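Print this page | E-mail this page to a friend

Kinham Workshop & Household Tips
Before You Buy a Gripper for the Packing Table

July 2025

We get more letters about this than about anything else in the workshop pages, and I do understand why. You have a table, you have things to put in bags, and somewhere you have seen a gripper do it beautifully. So let me tell you how we went about our own budget, mistakes and all, and you can take whatever is useful to you.

Start with the table and leave the catalog shut. Write down every item you expect to handle over a month, and put the floppy ones at the top of the list. A box is easy. A cloth bag that slumps over its own strap is a different animal, and it's the bag that will decide what you spend!

Our first quote, from Jestico, came to $797 for a pair of hand-held grippers with mounts. That sounded wonderful until we read it again and saw that spare fingertips were extra. Ask for them in the same quote, and ask how they fasten on, too. We set aside $400 for tips, pads, cables and the odd bracket, and I was teased for it, but I would do the same again.

Some smaller things we learned along the way:

Buy 2 sets of fingertips to begin with. Look over the seams and edges every time you put the tools away, and write the wear down in a notebook.

Practice on real groceries. Foam blocks are fine for the first afternoon, but a glossy snack bag will teach you far more (and you can eat the contents later).

Keep a few clear trays in the mix if you plan to use a camera. Shiny plastic throws reflections, and you'd like to know how your setup copes before you've paid for it.

Plan where the cables go before you choose the table. Ours was picked first, and I have been moving cords ever since.
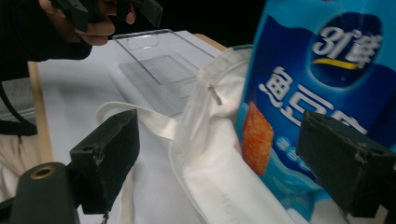
Tote bag, tray and a packet of fish tofu on the white table, with the grippers in hand.

If you can borrow before you buy, please do. Holub will lend a demonstration set for 2 weeks if you pay the postage, and that was long enough for us to cross one model off the list. Prukik sells secondhand mounts, so measure the threads on yours before you order. I still have one in a drawer that fits nothing we own.

Print this page | E-mail this page to a friend

Recent tips
Labeling small parts drawers so the labels stay put
What to ask before renting a bench-top arm
Washing and storing cloth shopping bags
A simple spending sheet for shop equipment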